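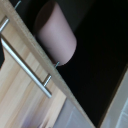 Wrist view at the cabinet station, door open, bar handle on the near side.

I got back from the Andport open day last night with sore feet, a bag of leaflets and far too many notes, so I'm typing this up before I lose track of which gripper did what. I'd been wanting to go for ages. The lab opens its doors every November, and this time the whole ground floor was given over to hands: parallel jaws, soft fingers, suction, plus one strange hybrid I'll get to further down.

You sign in at the front, get a sticker, and then you're more or less let loose. There were 15 stations, each with an arm, a task and a sheet of paper for writing down what you thought. I started at the wrong end because the coffee was there (no regrets, it was good coffee) and worked backward.

The cabinet station was my favorite by a mile. It's a light wooden cabinet with a long silver bar handle, and your job is to drive the arm up to it, get hold of the bar and open the door. Sounds easy! The bar is held off the wood by two short metal posts, and the gap behind it is what you're really fighting. With the Comell parallel gripper I kept coming in at a bad angle and nudging a post when I wanted the bar. The staff let you have as many goes as you like if the line is short, and after a few I found that rolling the wrist until the fingers straddled the bar squarely made all the difference. From then on I could get it almost every time.

Then they swap the gripper for you (it takes a minute, there's a quick-change plate) and you try the Skakier one. This has softer pads and a wider opening, and wow, it forgives a lot. I came in crooked on purpose and it still closed around the bar. The trade-off shows up once you pull. The pads give a little, so the arm moves before the door does, and if you're steering by the wrist camera you think you've lost it and let go. I did this twice, feeling very silly. The man behind me in line did it too, so I felt better.

I took a long look at the camera feed while other people were driving. The wrist view tilts with the hand, so the door edge and the handle run diagonally across the screen and it takes your brain a bit to catch up. The other thing I noticed was the contrast. With the door open, the inside of the cabinet goes nearly black next to the pale wood, and there was a pale pink cylinder in there that stood out nicely at the rounded end and faded away into the shadow at the other. If you had to pick it up using that camera alone, where would you say the far end is? I couldn't have told you. I asked about adding a light near the fingers, and was told they'd tried a ring light and got a nasty glare off the handle. Fair enough, shiny metal and a lamp right next to it. I'd still love to see a dim one tested.

Next door they had the controller comparison, run on a setup they call Panagiotou. Same arm, same gripper, but you flip between a gamepad, a 3D mouse and a small copy of the arm that you hold and move yourself. I expected to like the gamepad best, having spent a worrying part of my life holding one. Nope! The little copy arm won easily. You just do the thing with your hand and the big arm does it too. The 3D mouse I found fiddly for anything with a twist in it, though a girl who must have been half my age was doing lovely smooth work on it, so take that as you will.

The hybrid gripper was over by the windows, two stiff fingers with a suction cup between them. It picked up a flat box with the cup, set it down, then pinched a marker with the fingers. I watched it go round and round for longer than I meant to. It was noisy, and the hose kept catching on the elbow of the arm, but I really liked the idea.

Some practical stuff if you're thinking of going:

Get there early. By 11 the line at the cabinet was 30 minutes, and I'd walked right up to it first thing.
Fill in the sheets. They had 260 from the year before pinned up on boards, and people from the lab were standing there reading them.
Parking is behind the building and the sign for it is tiny.
Kids are welcome at the soft finger tables, less so near the larger arms, where there's a line on the floor.
Lunch is sandwiches. The egg ones go fast.

What I wanted and didn't get was a side camera at the cabinet. Everything there was wrist view only, and I think a second angle would have saved me from most of my post-bumping. One of the engineers said they'd had one in testing and people stopped looking at the wrist feed altogether, so they took it out for the open day. I can believe it. I'd have stared at the side view the whole time.

I'd go again next year just to have another try with the Skakier pads, now that I know to keep pulling through the squishy part. I have a spare copy of the station map, so leave a comment if you'd like me to scan it.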